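Teaching Two Hands to Put the Toothpaste Away
Student project report, Skumoria lab course
Serpil Duman, with Duygu Değirmenci and Sibel Eren
Supervisor: Saadet Karaca
26 Dec 2020

What we wanted to find out

Our group picked the question that sounded easiest on the list, which tells you how much we knew back in April. If you teach a policy by having people do a job with hand-held grippers, does it matter how the person holds the object the moment before they let go? We had a hunch it did. Saadet thought it would wash out once we had enough demonstrations, and she let us find out for ourselves (thank you, and also, you were partly right!).

The task is putting a tube of toothpaste into a desk organizer. We chose a tube because it's annoying. A block has corners and stays the shape it is. A tube is flat and stiff at the crimp, fat in the middle, and it gives when you squeeze it, so the same grip width can mean a good hold or a bad one depending on where you are along its length. We called the two ways of holding it "crimp grip" and "belly grip," and those names stuck even in the code.

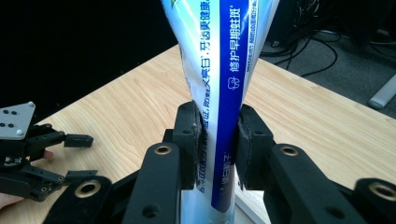 Why not just use a rigid box and make life simpler? A rigid box gives nearly the same result for either grip, so there would have been no difference left for us to measure.

How we collected the demonstrations

Each demonstration is one person, two grippers, one tube, one organizer. You start with both hands over the table, pick up, place, let go, back off. Sibel and I did most of the sessions and Duygu handled the recording software, which she named Zalto after her grandmother's village and which crashed a lot less than mine did. We ended up with 800 demonstrations, split evenly between crimp grip and belly grip.

The hard part was being boring. After a couple of hours you start getting fancy - flicking the tube in, catching it with the other hand, that kind of thing - and all of that ends up in the training set. Şükran Güler, who did her project the year before us, warned us about this and we ignored her for a whole week. Those first sessions are not in the 800. We wrote a short rule sheet after that: approach from above, stop moving before you open, open all the way, then leave. The "open all the way" rule came from watching recordings where the fingers only parted a little and dragged the tube back out on the way up.

We also moved the organizer between takes. Not far, but enough that the policy couldn't just memorize one spot. Sibel made a list of positions and angles and we worked down it in shuffled order.

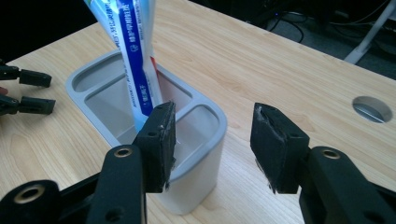

Skumoria Student Reports, Vol. 4

Training

I'll keep this short because the training part is pretty standard and I didn't invent any of it. We used the course's imitation learning code, which takes the gripper views plus the finger opening and predicts the next little chunk of motion. We trained three policies: one on crimp grip only, one on belly grip only, and one on everything mixed together. Each got 2000 passes through its data. The mixed one took the longest, obviously, and I spent one very long night babysitting it and eating crackers.

For the first round I forgot to normalize the finger opening separately for the left and right grippers. The left hand basically never closed. It would fly over to the tube, hover there very confidently, and then carry nothing at all to the organizer. I'm leaving this in the report because it ate most of a week and somebody else in the course is going to do it too.

Something we should have tracked from day one is the finger pads. Grip depends on the pad surface, and pads change with use. By the time I thought to keep notes on it we were well into the sessions, so all I can offer is a comment column that says things like "corners fraying" and "edge lifting." It would be a nice project to see how much of our leftover error comes from that. I suspect some of the belly grip slips do.

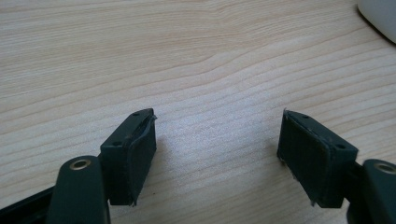

Results

Crimp grip won, but by less than I'd been telling everybody at lunch. The crimp-only policy got the tube into a compartment more often than the belly-only one, and it was a lot more consistent about angle. When belly grip failed it mostly failed in the same way: the tube turned between the fingers on the way down and landed across the rim. Crimp grip failures were more of a mixed bag, and a few were pure bad luck with the tube folding over.

The surprise was the mixed policy. I expected it to land between the other two, and for the first half of training it did. Then it caught up with crimp-only and stayed there. Looking at the rollouts, it had mostly settled on crimp grip by itself and only used the belly when the crimp was hard to reach. So Saadet's "it washes out" was right for the mixed data and wrong for belly grip alone. We have agreed to call that a tie.

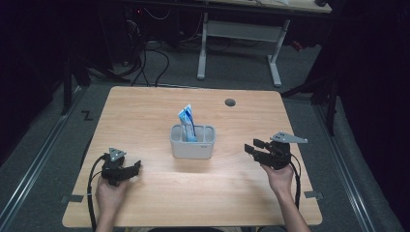 I still don't think we gave the second hand enough to do. In most of our takes one hand does the work and the other one waits, and the policy learned to wait too. Looking at our setup from above, with a gripper in each hand and the gray organizer in the middle of the table between them, it seems silly that we never had one hand steady the organizer while the other one placed. Baysal, the group at the next bench, tried something like that with cups and got a nice bump from it. If I had another semester I'd start there.

What I'd do differently

Write the rule sheet before the first session. Log pad wear from the start. Have a third person do a chunk of the demonstrations, since Sibel and I have picked up each other's habits and I can't tell our recordings apart anymore. And test on more than one tube! We never tried a nearly empty one, and I'd bet the belly grip numbers look very different when there's nothing in the belly.

The data and the training settings are in the Nundberg folder on the course drive. Ask Duygu for access, she has the password and I have lost it twice.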